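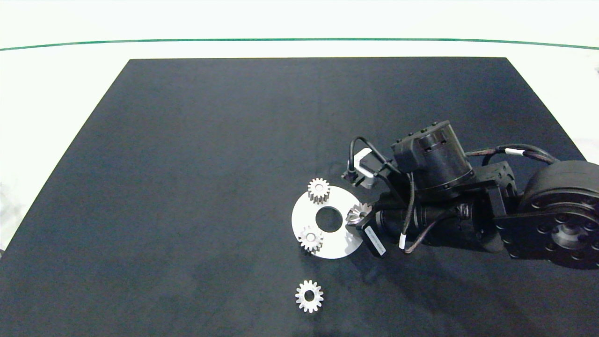 Small parts deserve a proper place to be laid out, and the workrooms of this institute have been slow to give them one. Attention goes to the large purchases, while the surface on which daily work is done is left to habit. A plain dark mat on a white tabletop is a modest provision, yet silver-gray gears set down on it, beside a flat metal disc with a round hole at its center, can be told apart by their teeth at a glance. The same gears in a deep drawer are a matter of guesswork. The Momska workroom keeps 700 small parts in drawers of that kind, and its users have asked for better.

The institute's position has been that storage comes first and layout will follow. We respectfully hold the opposite view. A part is put away correctly only after it has been seen clearly, and the sorting surface should therefore be funded before any further cabinets are ordered from Lyimo.

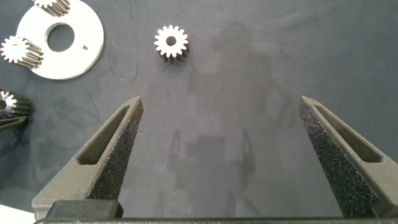 Cleanliness must be part of the same policy. The current Vomance guidelines give four lines to the care of tools and none to the care of mats. A dark surface shows what has collected on it, including faint smudges, lighter streaks and tiny specks of lint. We regard this as an advantage, for what can be seen can be wiped away before it reaches the teeth of a gear. Mats should be cleaned at the close of each session and replaced when they no longer lie flat.

The Dronow annex has requested mats for its benches, and the request should be approved before September.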